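# Counting What the River Leaves Behind

The Skinton is a short river. It rises in peat above Ploltdale, drops through two disused mill ponds and reaches the estuary with very little ceremony. For most of the last century it was known for dye works and for the smell of them. The works have closed, the water runs clear at low flow, and the question now occupying a small survey team is what lives on the bottom.

Freshwater mussels are the main interest. An adult can filter up to 981 liters of water in a month under warm conditions, according to the flow-chamber trials the team ran before it began work on the river, although the rate falls sharply once silt loads climb. A bed that persists for decades is therefore both a treatment system and a record. Growth rings in the shell can be read in much the same way as those in a tree, and the chemistry of each ring holds traces of the water in which it formed.

Kirsten Thygesen has led the survey from its start. Her training was in sediment chemistry, and she approached the mussels sideways, as a source of dated calcium carbonate. "I wanted the shells," she says. "The animals came attached." The project now spends more hours on the living beds than on the dead ones.

The method is slow. Each reach is divided into transects perpendicular to the bank, spaced three meters apart. A surveyor lies face down in a drysuit with a bathyscope, a viewing bucket with a clear base, and works upstream so that disturbed silt drifts away from the unread part of the bed. Every live mussel is measured across its longest axis with plastic calipers and put back at the same angle, with the siphon end up. Empty shells are bagged by transect.

October is the preferred month. Leaf fall has not yet peaked, flows are usually low, and the larvae have left the parent animals, so that handling does less harm. The larvae, called glochidia, must clamp onto the gills of a host fish within days of release or die. In the Skinton the host is brown trout. A river can hold a large and healthy-looking population of old mussels for 50 years after its trout have gone, and the decline will not show in a simple count of adults.

For that reason the team records size classes as well as totals. The upper reach, above the first pond, produced a spread of sizes that included juveniles under two centimeters. The middle reach, between the ponds, produced only large animals. Thygesen reads this as a barrier problem. Trout can move down over the weirs but not back up, and the gravel between them has been starved of fresh material, leaving a compacted surface that young mussels cannot burrow into.

The proposed remedy is a notch in the lower weir, cut to the level of the old sluice, together with a yearly addition of washed gravel at the head of the reach. The engineering is modest. The permissions are less so. Cieślak, the firm that holds the water rights to both ponds, has asked for a sediment study before any concrete is cut, on the grounds that the pond bed contains residue from the dye works. Thygesen agrees with the request and would have asked for the same study. Cores taken so far show chromium bound tightly in a layer well below the surface, with cleaner silt over it - a stable arrangement as long as the layer is left alone.

Sorting takes up the rest of the project's time. Shells come in mixed with gravel, twigs, caddis cases and whatever else lay on the bed, and each bag has to be emptied, rinsed and divided before anything can be weighed. The team keeps its records in Pasent, a plain data-entry program that stores one line per object and refuses to save a line with no transect number. The refusal is unpopular on cold evenings. It has also kept the data usable. 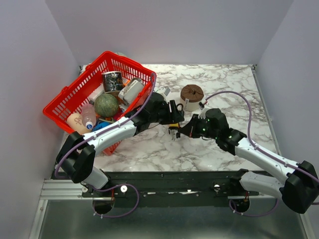 Litter is logged alongside the shells, by transect and by material, and it has proved a useful guide to where the current slows. Plastic and fine silt tend to settle in the same places, which are the places juvenile mussels do worst. The categories took some argument. River finds rarely arrive one kind at a time, and a mixed pile of household items, like the one in the red basket, can be divided by material, by use or by size, with a different map resulting from each. The team settled on material first and size second, so that light film is kept apart from dense, rigid pieces that travel along the bed. Anything with animals attached is photographed and returned to the water before it is entered.

The shell archive stands at a little under its target of 1,000 dated specimens. The oldest ring read so far predates the second pond, and its chromium signal is faint. The rings laid down after the dye works opened show a steep rise, a long plateau and then a fall that begins before the works closed. Thygesen has not settled on a cause. A change of process at the works is one candidate, and a shift in the channel is another. Further shells from the lower reach would separate the two, and the transects there are next on the schedule, once the water drops.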